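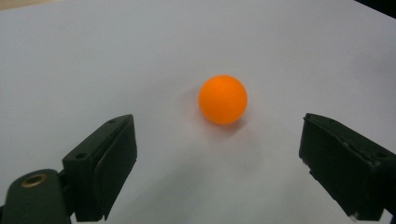
The orange ball, on white.

The Man Who Started the Bevthorpe Raft Race
A short story

The notice in the parish newsletter said he had founded the raft race, served the village tirelessly and been loved by all who knew him. I had known him for 30 years and I read it twice, looking for him.

He did not found the raft race. Two lads from the dairy floated down to the weir on a barn door, one wet February, for a bet. He stood on the bridge and told them they'd drown. The next year he was holding the clipboard.

"Tirelessly" I would also query. He slept through most of the parish meetings I went to, with his chin on his tie, and woke for the vote.

Still, I went to the funeral. The chapel was full, and the vicar had been handed the same notice and read it out with a few pauses put in. We heard that the race had raised 2,119 pounds for the church roof in its best year. My sister, who did the books, breathed out through her nose. It was 1,411. I suppose the figure had gone on growing after she banked it.

Afterwards there was ham, and tea from the urn. A woman from Hostilport stopped me by the coats and asked if I was family.

"Neighbour," I said.

She told me he had driven over every other Sunday to sit with her father, who had the room at the end and didn't speak. He took the crossword. He read out the clues and then, after a decent wait, the answers. It had gone on for six years.

"He never said," I told her.

"No. He said he was going fishing."

I had seen him load the rods. I had thought, more than once, that a man who fished that often ought to bring home a fish, and I had put it down to his being no good at it.

I don't say it changed my mind. He still took our hedge down to the stumps while we were in Wales, and he still never said sorry. But I had written a letter to the newsletter about the barn door, with dates, and it was in my coat pocket – stamped, because I don't trust the box at the shop.

I walked home the river way. They had already painted his name on the starting post, in white, and spelt it wrong.

I posted the letter on the Friday. I took out the part about the sleeping.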